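About Balogh Well & Pump

Home | Services | Service Area | About Us | Contact

Balogh Well & Pump drills, repairs and maintains private water wells in Prindale, Plakumville and the farm country between them. We also install pumps and pressure tanks, take water samples, and seal old wells that are no longer in use. Most of our customers are homeowners. The rest are farms, a few campgrounds, two churches and the Plakumville fairgrounds.

How the company started

The business began with one truck and a secondhand cable tool rig bought from a driller who was retiring. The Balogh family ran it out of a barn on the Tevar Road side of Prindale. In those days a well could take two or three weeks to drill, and the crew often ate lunch at the customer's kitchen table. Several of the wells from that time are still in service, and we still look after them.

Tibor Szalai came to work for the Baloghs right out of high school, hauling casing and washing trucks. He learned to run the rig, got his license, and bought the business when the family decided to sell. He kept the name. People around here already had it written on the inside of their pump house doors, and he saw no reason to make them change it.

The cable tool rig was replaced by a rotary rig, which drills most household wells in a day or two. We kept the old one. It sits behind the shop and we start it up every August.

What we do

New wells. Before we drill, we visit the property, look at the slope and soil, and find out where the septic system and property lines are. We also pull the records for nearby wells. These tell us how deep the neighbors had to go and what kind of rock they went through. We can give you a good idea of the likely depth from that, but we can't promise it. Two wells on the same road can be very different.

Pumps and tanks. This is the largest part of our work. A submersible pump will usually run for many years, and when it stops it tends to stop all at once. We carry the common sizes on every service truck. If your pump is an odd one, we will usually have to order it, and we will set you up with a temporary line if a neighbor is willing to share water.

Water testing. We collect samples and send them to a licensed lab. The basic test covers bacteria and nitrates. We also offer a longer test that adds iron, manganese, hardness, arsenic and lead. You get the lab's own report along with a page from us that explains what each line means and whether anything needs to be done about it.

Sealing old wells. An open well is a hazard to children and animals and a direct path for dirty water to get down into the ground. If you have bought a farm and found a pipe sticking up in the weeds, call us. We will check what it is and tell you what sealing it would cost.

We do not drill for oil or gas, we do not install septic systems, and we do not witch for water. If you would like to have your property witched before we arrive, that is fine with us — just mark the spot with a stake.

The people

We have 23 employees, counting the office. Thirteen of them are out on the trucks on a normal day.

Tibor Szalai, owner. Licensed driller and pump installer. Tibor still does most of the first visits for new wells and signs every well log that goes out.

Lilla Jakab, office manager. Lilla handles scheduling, permits and billing. If you have called us during the day, you have probably spoken with her. She set up the card file and later moved it all to the computer, a job that took two winters.

Gergely Pintér, drilling supervisor. Gergely runs the rotary rig and trains new helpers. He grew up on a dairy farm outside Plakumville and started with us as a summer hire.

Danjuma Ezeani, service manager. Danjuma is in charge of pumps, tanks and emergency calls. He worked for a city water department before moving here and does our continuing education classes for the rest of the crew. He also wrote the homeowner booklet we leave behind after each job.

Botond Bodnár, shop and equipment. Botond maintains the rigs and trucks and does our welding. He is the one to ask about parts for older hand pumps, which he rebuilds on slow days.

Training

Well drilling is not a trade most people can study at a school nearby, so we teach it ourselves. A new helper spends the first season with the drilling crew and the second on a service truck. After that, most people know which they like better. We pay for the licensing exam and for the books. We pay for the second try as well, if one is needed.

Our winter meetings are held on Tuesday mornings at 7:00 in the back of the shop. Topics last winter were grounding and electrical safety, reading a drawdown curve, how to talk through a bad lab result with a customer, and trenching rules.

Our records

We have a file for every well we have drilled or taken over, 1,167 of them at last count. Each file has the depth, the casing size, the depth of the static water level, the pump model and setting, and notes from every visit. The oldest ones are handwritten, and a few are on the backs of feed store receipts. All of them have been scanned.

If you have just bought a house in our area, it is worth a phone call to see if we have yours. We don't charge for looking it up. We need the street address and, if you know it, the name of an earlier owner. Roads have been renumbered twice on the Plakumville side, so the old name often helps more than the address does.

Where we work

Our regular service area is 40 miles in any direction from the shop in Prindale. We go farther for drilling if the job can be scheduled with another one nearby. We don't go farther for emergency calls, as we would not be able to get to you in good time. Lilla keeps a list of other licensed companies and will give you a number.

In spring, many of the back roads have weight limits and we can't bring the rig in until they are lifted. Plan on that if you are building. Service trucks are not affected.

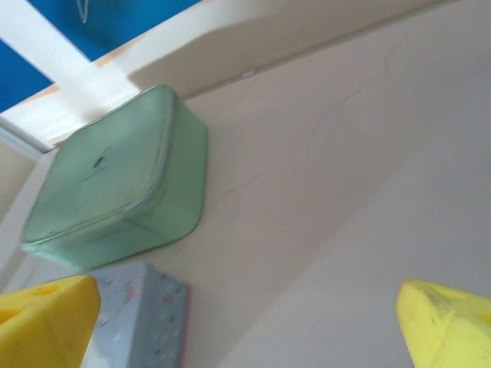 Mint-green container with a fitted lid. 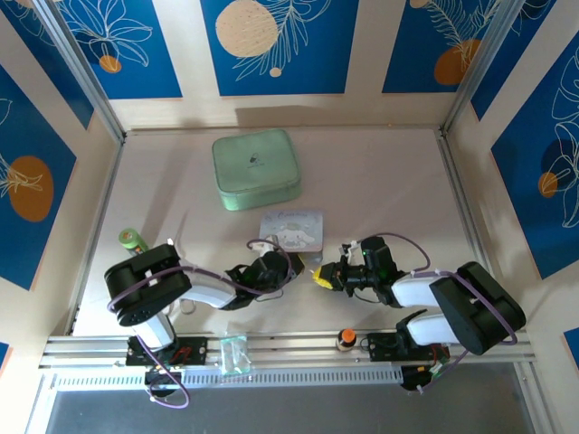
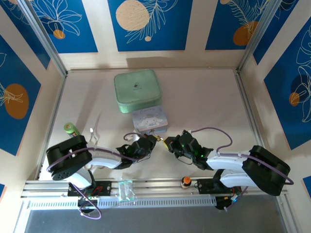
Prices and estimates

We quote drilling by the foot, with casing, grout and the drive shoe listed on separate lines. The first visit is free. The written estimate shows a low, middle and high figure based on the wells around you, and the bill is for the depth we drilled. If we reach the high figure and still don't have enough water, we stop and call you before going any deeper.

Pump service is billed by the hour plus parts. There is an added charge for calls after 6:00 p.m. and on holidays. We will tell you on the phone what it is.

If a job runs over a certain amount, we can split it into payments. Ask before the work starts so that Lilla can put the paperwork together. We don't use an outside finance company.

Complaints and warranty

Labor is covered for one year. Pumps and tanks carry the manufacturer's warranty, and we file the claim for you. If something is wrong with our work, call the office and ask for Danjuma for pumps and tanks or Gergely for drilling. If that doesn't settle it, ask for Tibor.

Cleaning up after a rig is hard on a lawn, and we would like you to know that ahead of time. We haul off the cuttings, fill the ruts and seed the bare ground. It will take a season to look right again. Gardens, stone walls and invisible dog fences should be pointed out on the first visit so we can mark them.

Jobs

We usually hire one or two helpers before the drilling season. You need a driver's license and you need to be able to lift heavy pipe with a partner. Experience with farm equipment is useful. Stop in at the shop and fill out a form, or call and we will mail you one.

Office hours

Monday through Friday, 7:30 a.m. to 4:30 p.m. The shop counter closes at noon for half an hour. For no-water emergencies outside those hours, call the main number and stay on the line until the message ends, and it will ring through to whoever is on call.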